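Season track stuck at tier 5 after the December event in Stodivik, rewards not granted

Posted by Drita Hoxha

I play Stodivik on PC and on a handheld, both on the same Sundia account. The December event had six tiers. I finished the last objective on the handheld, got the completion banner, and the track still shows tier 5. The 550 tokens for tier 6 are missing, and so is the glider skin. I have signed out on both devices, verified the game files and restarted the router. The match history lists the final match correctly, with the right score. The event tab says "closed". Is there a way to force the server to count the objective again, or is it lost? Support sent an automated reply and nothing since.

nidalano_refugee

Same thing happened to me with the season before. Reinstall, it fixes everything. If not, wait for the next patch.

Shehu

Reinstalling will not help. Tier progress is stored on the account, and the client only keeps a cached copy of it. Two separate faults produce the symptom you describe, so check which one you have before you write to support again.

First, open the profile page in a browser and compare the tier there with the one in the game. If the browser shows 6, the cache is stale. Delete the "track" folder inside the local save directory, start the game on one device only, and wait at the main menu until the token count refreshes.
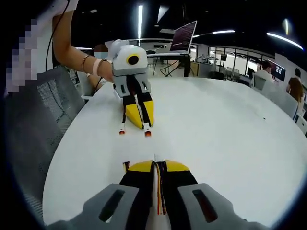
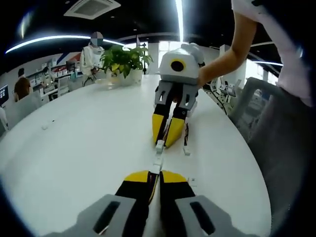
If the browser shows 5, the progress was written twice and the older write won. It happens when both clients are signed in during the same match – the idle one sends its last known tier when it disconnects. The server does not merge the two records. Only support can restore the later record. Send the match ID, the end time in UTC and the names of both devices, in one ticket. A second ticket moves you to the back of the queue.

Do not buy the tier with tokens in the meantime. A purchased tier overwrites the earned flag, and the 550 will not be credited afterwards.

Comments (3)

Drita Hoxha: Browser says 5. The PC was at the main menu the whole time, so it must be the second fault. Ticket sent with the match ID.

nidalano_refugee: reinstall worked for me, just saying

Shehu: It cleared your cache, so you had the first fault. The folder alone would have done it.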